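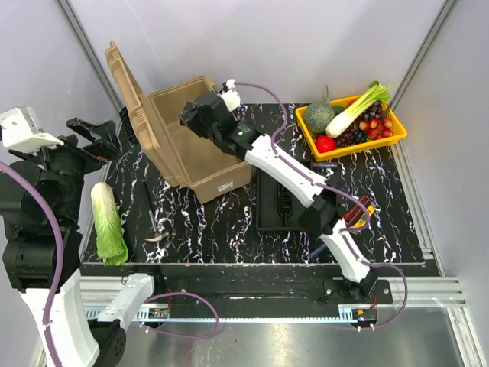
How close can two arms work to each other on a shared table before we need a written rule about who goes first?

Write the rule before the first shared job, whatever the distance. If both arms can physically reach the same point, that overlap is a shared zone, and only one arm should have permission to be in it at a time. Distance only matters outside the overlap.

Asked in Automation > Safety and good practice
Posted Wed 25 June

More detail from the asker:

We run a small two-arm cell at our Ivedik site for sorting and packing trials. Each arm was set up as a separate station and the risk assessment was done on each one separately. Now we want both of them to work into the same container. My supervisor says the existing paperwork covers it because the arms are the same model and the speeds haven't changed. I'm not so sure. The cell software is Kettle and it has a zone feature that we have never turned on. Our speed limit in teach mode is set well below full speed and there is a stop button on the left side of the cell.

What I need to know is whether we have to redo the assessment, what the rule for the shared area should say, and whether it matters that the items are all different shapes and weights. I would also like to know how other people handle cables, as ours run on the outside of the arms.

3 answers, sorted by votes

Answer 1 (accepted)

Redo the assessment. Two arms that share a space are a different application from two arms that don't, even if every part in the cell is the same. The assessment is for the job and the layout, and both of those have changed. You can reuse most of the old text for the single-arm hazards, but you need new entries for arm-to-arm contact, for an item being squeezed between two grippers, and for a person reaching in to fix a problem with one arm while the other is still live.

That last one is where I would spend the most time. Decide now that a stop on one arm stops both. Some cells are wired so that each arm has its own stop circuit, left over from when they were separate stations. Have somebody competent check the circuit against the drawings, then test it with both arms moving slowly and write the result down. One stop button on the left is not enough if people also load from the right.

For the shared area, our rule at Jiria is short enough to fit on the door:

An arm asks for the zone before it enters and waits outside until it gets it.
The arm gives the zone back only after its gripper and anything it is holding are fully clear.
If either arm faults, the zone stays locked until a person resets it from outside the cell.
No change to the zone size without a new entry in the log.

Note the part about what the arm is holding. We drew our first zone around the bare gripper and forgot that a long item sticks out past the fingers. We ended up adding 303 mm to one side, which was the longest overhang we measured plus a margin. Yours will be a different number. Measure it with your own longest item held by its end, at the worst angle you allow.

Also set the waiting position somewhere sensible. An arm that waits right at the edge of the zone will still drift over the line if its tool is changed later.

Comment: Does the log need to be on paper?
Reply: Ours is a spreadsheet with locked rows. Any format is fine as long as old entries can't be edited and each one has a date and initials.

Answer 2

On the mixed items, it matters quite a lot. Go by the worst item in each category and don't average them. We keep a one-page sheet with three columns: heaviest, sharpest or hardest, and easiest to crush. Force limits get set from the crushable one and the drop hazard gets assessed from the heavy one. If one item is both heavy and hard, like most hand tools, give it its own line with a lower travel height and a lower speed.

We capped ours at 400 mm/s when anything from the tool list is in the gripper. That came out of our own assessment, so please don't copy it. Softer stuff can go faster as far as people are concerned, but then it gets bruised, and that is a quality problem for a different sheet.

Keep food and tools on separate lists too if any of the food is going to be eaten. Ours is test stock and goes in the bin, and the procedure says so.

For cables on the outside of the arm: run each joint through its whole range by hand or at teach speed and watch the cable the entire way. Look for it going tight, rubbing on a joint, or hanging low enough to catch something on the table. Leave slack at the joints and tie it on the links. Then limit the joint range in software so the arm can't go past what you checked. We look at the ties at the start of every shift and do a proper cable check every 400 hours. If you add a second arm, check both cables together, because a loop that is harmless on its own can be hooked by the other gripper.

Comment: Agree with this. We had a Demari cable guide on ours and people stopped checking because it looked tidy. Still needs checking.

Answer 3

just turn on the zone thing in Kettle, it takes 2 minutes. default settings are fine for most people

Comment: The zone feature in Kettle is a programming function. Unless your version is documented as safety rated, you can't count it as a protective measure in the assessment. Use it to keep the arms apart, and keep the guard and interlock for people.
Comment: The default zone is also a cube in the middle of the table. Check that your container is inside it.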